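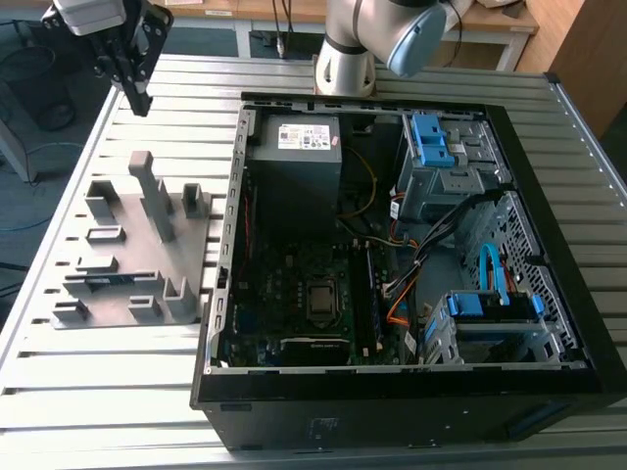
Robotic disassembly at the Bunting workshop

The Bunting workshop is a computer refurbishing site run by Drevetti, a company that buys used office machines, repairs them and sells them on. It employs 70 people. Robotic disassembly began there in April with 6 benches and is used mainly on desktop towers.

Process

A tower is laid on its side on an aluminium bench and its side panel is taken off by hand. A robot arm then works from above on the parts inside, such as memory modules and expansion cards. Parts are set down in a printed fixture plate, made by Stendico, with a holder shaped for each kind of part. Cables are still unplugged by a person, as are any clips that have gone stiff with age.
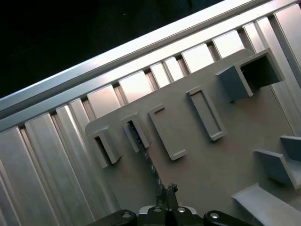
Holders on a fixture board, seen from the gripper.

The fixture plates were redrawn several times in the first months. Early holders were too tight for older memory modules, and bench staff marked up the drawings themselves before new plates were printed.

Effect on staff

Before the change, a technician opened and stripped each tower alone, start to finish. The work is now split. Bench operators prepare the cases, watch the arms and clear faults, while testers check the parts that come off. No jobs were cut, but 200 hours of retraining were shared out among the staff, and two technicians moved to the Durkano site, where towers are still stripped by hand.

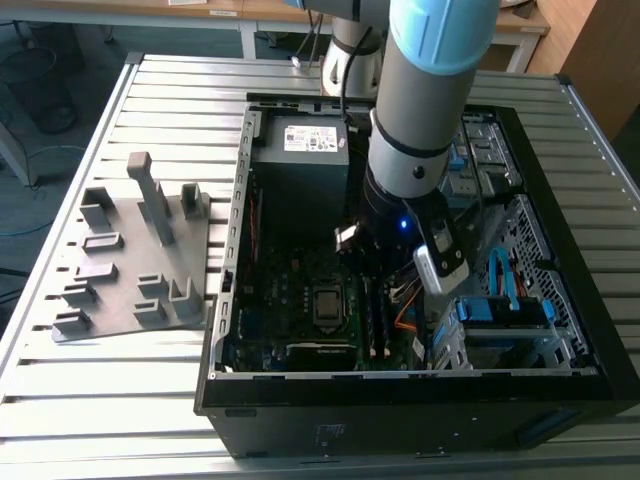 Arm and gripper over the motherboard of an open tower.

Opinions among the staff differ. Dean Lightfoot, a bench operator, told the site newsletter of 27/11/2023 that his wrists hurt less at the end of a shift, but that he missed finding faults by eye – "you got to know a machine by taking it apart". Others have complained about the noise and about waiting for an arm to restart after a stop. Operators were moved up one pay grade after talks with the company.

Output

The benches handled 1,509 towers in their first full quarter. Laptops and all-in-one machines are not included in that figure and are dealt with in a separate room.

See also

Computer recycling
Industrial robot
Job rotation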